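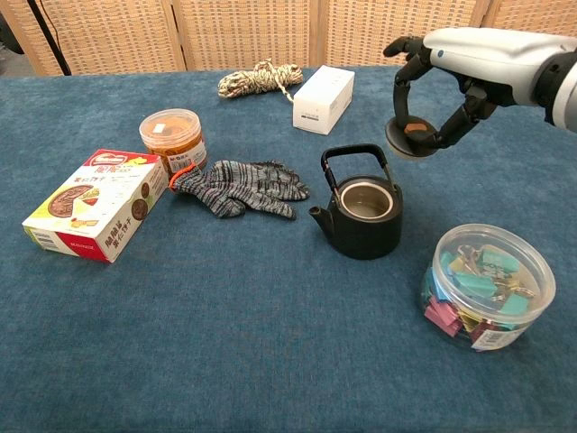
3.2 Lid fit and placement of the teapot

Figure 2. Teapot with its lid off. The clip jar and the biscuit box share the table.

The teapot was chosen for the tabletop set because its lid has to pass beneath a fixed arched handle. Most pots in the Flikcombe inventory have a side handle, which leaves the mouth open from directly above. With an arched handle, the lid must enter at a slant and be leveled once it is under the arch. Pirihi and Maihi treated these as separate stages, and we keep their division: entry, leveling, and seating.

Seating was scored by sight. A lid was counted as seated when its edge lay flush with the rim at every point. A lid resting on the rim at one side was scored as tilted, even when it would have stayed in place during pouring. The body and lid are close in color (Figure 2), so a small tilt is hard to judge from the lid alone. Scorers were therefore told to look for the lighter rim around the mouth. Any part of the rim left showing was scored as tilted.

The remaining objects set the working space. The jar of binder clips has a clear wall and a clear lid, and its outline is less distinct than that of the box. The biscuit box was laid flat at an angle to the table edge, with the teapot between the two. All objects stood on a dark blue cloth. The cloth has a slight nap, and we did not correct for any drag it may add when an object is pushed sideways.

The set was used in 300 placements, all recorded in April. Two scorers, Byun and Harawira, worked separately from the same written rules. Where they disagreed, the placement was passed to Mahuika, whose score was final. Placements in which the teapot itself was moved were retained and marked, and are treated in Section 3.4.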